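短篇小说 | 近未来

备件

艾诺亚·菲格罗亚把预算表打开的时候，食堂已经关灯了。二〇三四年度的设备申请要在星期日晚上交到总部，总部在另一个时区，实际上下午就得交。表格还是老样子，左边一栏填名称，中间填数量，右边填理由，理由那一栏限三百字，多一个字系统就不让保存。

她在名称那一栏写了“双臂工作站”，数量写了6，理由空着。

杰洛里亚在蒂绍的这个场子做餐具租赁。婚礼、会议、学校的毕业典礼，杯盘碗碟装箱送出去，脏着收回来，洗净，检查，再上架。洗的部分早就用机器了，盘子也好办，盘子是平的，吸盘一吸就走。麻烦的是杯子。杯子从洗涤线上下来时东倒西歪，要有人一只只拿起来，看看杯口有没有磕坏，再挂到架子上晾。夜班干这个活的人走了一批又一批，剩下的几个手腕都贴着膏药。

总经理索姆托楚库·易卜拉欣是在春天提出来要买机器人的。他去看了一个展会，回来开会时把一本册子放在桌上，册子是特林顿公司的，封面印着一张很干净的桌子。他说，就买这个，买六台，杯子线整条换掉。艾诺亚问钱从哪里出，他说从设备更新里出，叠不下的部分分两年。

采购归艾诺亚管，她做这一行十几年，知道别人说“就买这个”时，价钱通常还没问过。

特林顿的报价单来得很快。主机、安装、培训、第一年的软件，列得很清楚。她把报价单打印出来，拿到维修间给丹朱马·阿坎德看。丹朱马正在修一台传送带的电机，手上都是油，让她把纸举着，他看。

“翻过去。”他说。

她翻过去。

“后面没有了？”

“没有了。”

“夹爪坏了怎么办？”

“保修。”

“保修是寄回去修，还是他们寄一个新的来？”

艾诺亚说她去问。

她问了。特林顿的销售回信说，保修期内可以寄回工厂检修，周期视情况而定。她把“视情况而定”几个字圈起来，又拿给丹朱马看。丹朱马说，那就是说坏一个夹爪，一条线就停在那儿等邮件。

他说话一向这样，艾诺亚习惯了。她让他列一张清单，把他认为该买的都写上。第二天早上清单夹在她办公室的门把手上，写在一张旧的点检表背面，字很大：夹爪，成对备；夹爪指尖的胶垫；线缆，长的短的都要；急停按钮；桌面的垫布；固定垫布的夹子；电源插座要单独一路，别跟洗涤线共用；地面要重新划线，人走哪里机器占哪里要分开。最后一行是：谁来修，修的人要不要涨工资。

最后一行她没有录进系统，因为不归设备这一类。

六月里她去了一趟特林顿在当地的试验间。加尔巴·埃菲翁跟她一起去，他是夜班的班长，杯子线的事情他最清楚。试验间设在一栋旧仓库里，仓库叫穆罕默德，从前是卖布的，门头上的字还在。路上加尔巴一直不怎么说话。车过了桥，他说：“买六台，我那边留几个人？”

艾诺亚说这个不在她的表里。

“在谁的表里？”

“人事。”

“人事问你要买几台，你问人事要留几个，”加尔巴说，“我谁也问不着。”

她没有接话。车停在仓库后面，两个人从装货的门进去。

接待他们的是杜万·卡斯塔尼奥，特林顿的现场工程师，工装口袋里插着一把内六角扳手，跟他们握手前在裤子上擦了擦手。他说销售今天来不了，让他来介绍，他不太会介绍，有什么就问什么。艾诺亚觉得这样正好。

工作台靠里摆着，台面上铺着一张棕色的垫子。杜万说他们这段时间在练杯子，客户里要杯子的多，也练别的，圆的、粗的、倒着的，什么形状都往上放。他在台子旁边的电脑上点了几下，退到黄线外面，也让他们退出来。

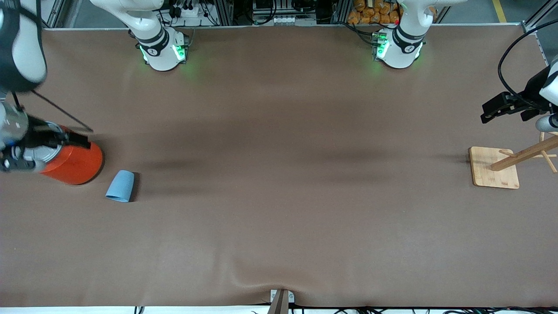 加尔巴看得很仔细。他把两只手背在身后，身子往前倾，脚没有越线。看了一阵，他问杜万，杯口朝下的能不能拿。杜万说能，慢一点。加尔巴问湿的呢。杜万说湿的试过，玻璃的湿杯子还不太行，会打滑，换了胶垫以后好一些。加尔巴问叠在一起拔不开的呢。杜万说那个现在不行。

“我们那里下来的，一半是湿的，还有叠着的。”加尔巴说。

“洗完不吹干吗？”

“吹了，吹不到里面。”

杜万拿出一个小本子记下来。他说这个要写进需求里，要不然装上了才发现，双方都难看。

艾诺亚问的是另外一些事情。台面上的垫布多久换一次，杜万说看磨损，他们自己的换得勤，皱了就影响抓取，平时靠夹子压着边。夹爪的指尖呢，他说是消耗品，报价单里没写吗？艾诺亚说没写。杜万停了一下，说他回去跟销售讲。线缆呢，他说绕来绕去的那些线最容易出问题，手臂动得多，线就跟着弯，弯久了里面会断，外面看不出来，所以最好手边有备用的。

“你们自己备多少？”艾诺亚问。

“我们每台备一套。”

“卖给客户的报价单里备多少？”

“不备。”杜万说，“客户一般嫌贵，先把主机买了，备件等坏了再说。”

“坏了以后呢？”

“打电话给我。”

他说这句话时没有什么表情。加尔巴笑了一声。

回去以前，杜万带他们看了仓库另一头的一间小屋，里面的架子上摆着拆下来的旧零件，每个零件上挂一张纸签，写着从哪一台上拆的，什么毛病。艾诺亚一张一张看过去。有几张写着“线”，有几张写着“指尖”，有一张写的是“咖啡”。她问能不能把这些纸签抄一份。杜万想了想，说抄可以，别写客户的名字。

她坐在一只木箱上抄了半个小时。加尔巴在门外抽烟，抽完了进来，帮她念，她写。

索姆托楚库看到新的预算表是在八月。艾诺亚把双臂工作站的数量改成了2，下面多出来一串行：备用夹爪，指尖胶垫，线缆，垫布，插座改造，地面划线，外加一台放在杯子线前头的风刀，用来吹干杯子内壁。总额比原来低了不少，但行数多得他往下拉了好几次。

“我要的是六台。”他说。

“六台的钱够买六台主机，”艾诺亚说，“不够让六台都动着。”

“特林顿说他们有保修。”

她把抄来的纸签给他看。索姆托楚库看得不快，他看东西从来都要把每一行看完，这是他的好处。看到“咖啡”那一张他停下来，问这是怎么回事。

“有人把杯子放在控制箱上。”

“我们的人也会放。”

“所以划线那一行不要砍。”

他把纸还给她，说两台太少，总部看了会以为蒂绍不想做，明年就不给钱了。他说的是实话，总部分钱确实这样分，今年要得少，明年就更少。艾诺亚在这件事上吃过亏。有一年她给洗涤线少报了一台水泵，省下来的钱第二年就从基数里扣掉了，后来那台水泵拖了三年才补上。

他们讨论了一个下午。索姆托楚库提出先报六台，批下来以后再挪一部分去买备件。艾诺亚说主机的钱不能挪作备件，系统里是两个科目，挪一次要签五个字，上回为了一台叉车的电瓶，字签齐的时候叉车已经报废了。索姆托楚库提出让特林顿把备件打进主机价里，写成一行。艾诺亚说可以谈，但是打进去以后就看不出来备件是多少，将来续约时对方一句“主机含备件”，给多给少都是他们说了算。

“那你说怎么办？”

“分两期。第一期两台，备件按两台备足。第二期四台，写在同一份申请里，条件写清楚，第一期跑满一个旺季，停机时间在多少以下，第二期自动放款。”

“总部没批过这样的。”

“表格里有这个选项，”艾诺亚说，“在最下面，没有人勾过。”

索姆托楚库让她把表格拉到最下面给他看。选项在那里，一个小方框，旁边写着“附条件分期”。他盯着看了一会儿，说，停机时间写多少，让丹朱马来定。

丹朱马定得很严。艾诺亚说太严了，达不到，第二期就没了。丹朱马说达不到就不该有第二期。后来加尔巴也被叫来，他说旺季夜里停一次线要多少人补上去，他最清楚，于是他报了一个数，比丹朱马的松，比艾诺亚想的紧。最后用的是加尔巴的数。

加尔巴那天散会以后没有走。他问艾诺亚，第一期两台装上，他那边的人怎么说。

她说她问过人事了。人事的答复是第一期不减人，原来挂杯子的转去做检查，看杯口，看水渍，这个活机器暂时不做。第二期再议。

“再议，”加尔巴说，“写在哪里了？”

“邮件里。”

“你能把它写进申请里吗？”

艾诺亚想了一下。申请里没有这一栏。设备是设备，人是人，系统里连颜色都不一样，设备是蓝的，人是灰的。但是附条件分期下面有一个备注框，备注框不限内容，只限字数。她说她试试。

特林顿那边，销售打来过几次电话，语气越来越客气。第一次他说两台没有折扣，六台才有。艾诺亚说那就按六台的折扣分两次付。第二次他说公司没有这个先例。艾诺亚说她这边也没有。第三次是他的经理打来的，说折扣可以给，但是第二期如果不执行，第一期要补差价。艾诺亚问停机如果是因为等他们的零件，算谁的。经理说这个要问法务。

过了一个星期，新的报价单来了，有三页。备件单独列了一页，每样东西后面都有单价，指尖胶垫也有了，按包卖。最后一页底下加了一条：保修期内更换件先寄出，旧件后寄回。艾诺亚把这一条用荧光笔涂了，拿到维修间。丹朱马在吃午饭，他看了看，把饭盒往旁边推了推，把三页纸都看完了。

“线缆写少了。”他说。

“少多少？”

“短的够了，长的不够。长的弯得多。”

她又去改。

现在是交表的前一天夜里，食堂关了灯，她坐在靠窗的位置，因为办公室的空调坏了，修空调的钱在另一个科目里。桌上放着杜万那边抄来的纸签，丹朱马的点检表，加尔巴写的那个数。数量那一栏她刚才顺手填了6，是总数，系统只认总数。分期在下面写，第一期2，第二期4。

理由那一栏她写了四遍。第一遍写的是人手紧张，招工困难，夜班流失。写完看了看，这个理由每个场子都会写，总部看到的时候大概已经看过一摞。第二遍写的是洗涤线的产能和杯子线的产能对不上，前面快后面慢，杯子堆在中间。这个是真的，可是要解释清楚得画图，理由栏不能贴图。第三遍她把纸签里的毛病归了类，写哪些毛病停机久，哪些停机短，备了件以后能省多少时间，一写就超了，系统把光标卡在最后一个字上，不往前走。

第四遍她写得很短：

杯子线夜间人工挂架，为全场瓶颈。申请双臂工作站两期，第一期两台，随机备齐夹爪、胶垫及线缆，前置风刀一台，用于杯内吹干。供应商试验间已实地察看，湿杯及叠杯问题已书面列入需求。备件按供应商自用标准配置。未备件之停机损失，测算见附件。

附件可以贴图，附件不限字数。她把纸签的归类放在附件里，把丹朱马的点检表也扫了进去，连同最后那一行“谁来修，修的人要不要涨工资”。她犹豫过要不要把这一行裁掉，后来没有裁。

备注框里她写的是：第一期期间，夜班原挂架岗位人员转检查岗，不减员，见人事邮件。第二期放款前，由夜班班长参加评估。

她点了保存。系统转了一会儿，跳出一个提示，说附条件分期需要上传现场照片一张，证明设备类型。她在手机里翻，翻到在仓库那天自己拍的几张，都糊，有一张拍到的全是加尔巴的后背。她给杜万发了一条消息，问有没有清楚一点的。

杜万还没睡。他回得很快，说有，台子上方的相机天天在拍，要什么时候的。

她说随便哪天的，能看出来是在干活就行。

过了几分钟他发来一张。她上传了，系统转了更久，然后说文件太大。她把图片缩小，再传，这次过了。提交按钮从灰的变成蓝的。

她没有马上点。她把表从头到尾又看了一遍，看到线缆那一行，长的写的还是上一版的数。她改过来，总额跟着变了，变得不多，最后一栏的校验变成红色，因为附件里的总额没有跟着变。她打开附件，改了附件，重新上传，照片也要重新传一遍。

弄完这些，食堂外面有人推着装杯子的箱车过去，轮子有一只不好，一路响到杯子线那边。她听着声音停下来，有人开始往下搬箱子。

杜万又发来一条，问申请里给他们这边的现场支持写了几天。

她去看了看，写的是安装两天。她问，够不够。

他说安装够，教人不够，夜班要夜里教。

艾诺亚把按钮旁边的小窗关掉，回到第二页，找到“现场支持”那一行，把光标放在数字后面，然后拿起手机给丹朱马打电话。响了很久，丹朱马接了，声音是刚睡醒的。

“要学的话，你要几个晚上？”她问。

“学什么？”

“修。”

那边没有声音。她等着，听见他坐起来，好像在找拖鞋。

“先告诉我，”丹朱马说，“长的那种线改了没有。”

“改了。”

“那给我四个晚上。加尔巴也得来。”

她在那一行里填上四晚，括号里写了“夜班时段”，又把总额改了一遍。

投稿与联系：请致信编辑部 | 版权归作者所有，转载须经许可 | 返回顶部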